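22 June 2019

Went over to Nandesbridge for the reading pledge evening. 21 firms have signed so far, Mosoti being the latest, and each one has promised 10 hours a month in a local school. I had expected fewer after how slow things were in January. 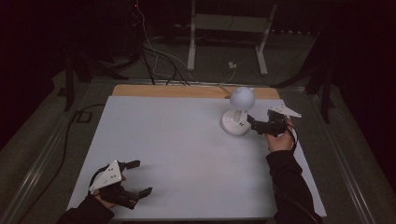
Nalo asked whether the hours would be checked, because last time half the firms sent a check and no readers. Fair point. I said we'd ask the schools to keep a simple sheet and send it in each term.

Zarik offered to print the book lists for parents, four pages, large type. They want the text by the end of the month. I still have to cut it down and find someone to look over the spelling section. Got the late bus home, around 20 minutes behind.
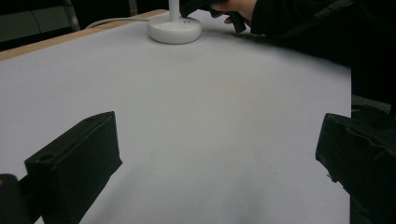
Table, Nandesbridge, June.

Must write to the two schools that haven't answered.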